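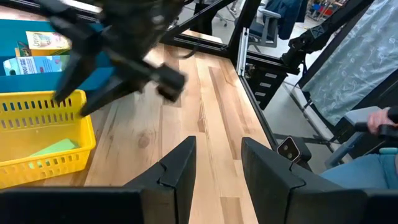

When should I calibrate the wrist cameras, before or after I load the planner?

Calibrate first. The planner in Landeg reads the camera offsets once, at startup, and keeps them until you restart it. If you calibrate with the planner already running, your shiny new numbers will sit in the settings file doing nothing.

4.1 What you need

Golance control service, installed and licensed (Chapter 2)
Landeg planner, same major version as Golance
The printed calibration board from the Masolia vision kit
An operator controller, paired and charged
A clear path around each arm

Set aside part of a morning the first time. After that it gets quick, and it's a lovely feeling when the arms in the viewer line up with the arms on your bench!

4.2 Start the control service

1. Turn on the arm controllers and wait for the status lights to stop blinking.
2. Open Golance and choose Cell > Connect. Each arm shows up by its slot name.
3. Check that every arm in the list says Ready. An arm marked Stale has lost its heartbeat; press Rescan.
4. Choose Cell > Home. The arms move one at a time.

CAUTION: Homing moves the arms through the middle of the workspace. Keep hands, sleeves and loose cables clear, and keep the operator controller in reach.

Note: If an arm stops partway with error 167, the joint limits in the cell file don't match the arm. Load the right cell file and home again. Do not widen the limits by hand.

4.3 Calibrate a wrist camera

1. Lay the calibration board flat on the work surface and keep it there until you finish.
2. In Masolia, pick the camera you want and press Live. The board should be in sharp view with all its corners showing.
3. Press Collect. The arm visits 11 poses and takes one still at each. It pauses before every still so the picture isn't blurred.
4. Look at the error chart. Bars in green are fine. Click a red bar to see which pose caused it, then press Retake for that pose only (this saves so much time over starting again).
5. Press Save to Cell.
6. Repeat for each camera.

Note: Gripper fingers show up in the wrist view, and they should. Masolia masks them using the finger model you chose in Chapter 3. If you change fingers, choose the new model and press Rebuild Mask, or the planner may treat the fingertips as something to steer around.

4.4 Load the planner

1. Start Landeg and open the same cell file.
2. Under Scene, press Import Depth. Bins, baskets and rails appear as gray blocks.
3. Drag the edges of any block that looks too small. A little extra room around a bin rim goes a long way.
4. Set Arm Spacing to 7 cm. This is the smallest gap the planner will leave between two arms.
5. Press Dry Run and watch the full path in the viewer before you press Run.

CAUTION: Dry Run checks only what is in the scene. A box added after Import Depth is invisible to the planner. Import again whenever the layout changes.

4.5 Switch to operator control

Hold both triggers on the controller until it buzzes. The planner lets go of the arm you selected and the others hold still. Let go of either trigger to pause. To give the arm back, choose Resume Plan; Landeg works out a fresh path from wherever you left it.

If you record sessions with Nirngate, start the recording before the handover so the switch is stamped in the log. Event 106 marks the handover in the timeline.

Continue to Chapter 5, Tuning Grasp Force.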